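Subject: Re: [sellness-fans] Sero hospitalised??
From: Ziad Mansour
Date: Friday, January 8, 2021

I'd hold off on the get-well card for now. The only source for this is the Flinutwood gossip page, and they had him retiring back in July. 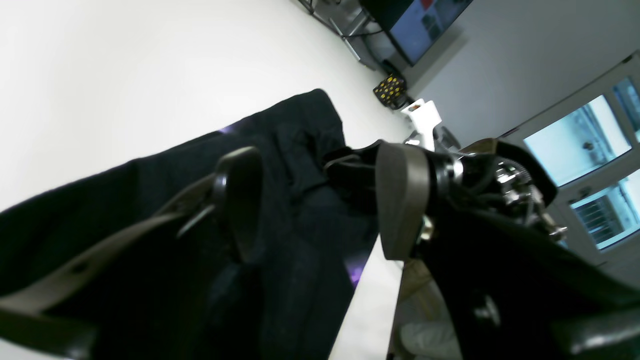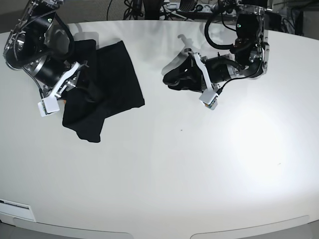
On Thursday night someone wrote:

> Sero collapsed at rehearsal and is in hospital!! Surgery tomorrow.
> His manager Thibodeau confirmed it. All 40 tour dates are off.

Confirmed it to whom? I've read the article twice and there isn't one quote from Thibodeau in it, just "sources close to the singer". No hospital is named either. The venue in Sellness still has tickets up at $195, or $245 for the floor, and I doubt they'd keep selling if the tour was dead.

Maybe he did have a fall. He's 50 and he still jumps off the drum riser, so I wouldn't be shocked. But a sore knee and emergency surgery are different stories, and I'd like to hear it from his family or the label before we cancel the bus.

Has anyone phoned the box office?

Ziad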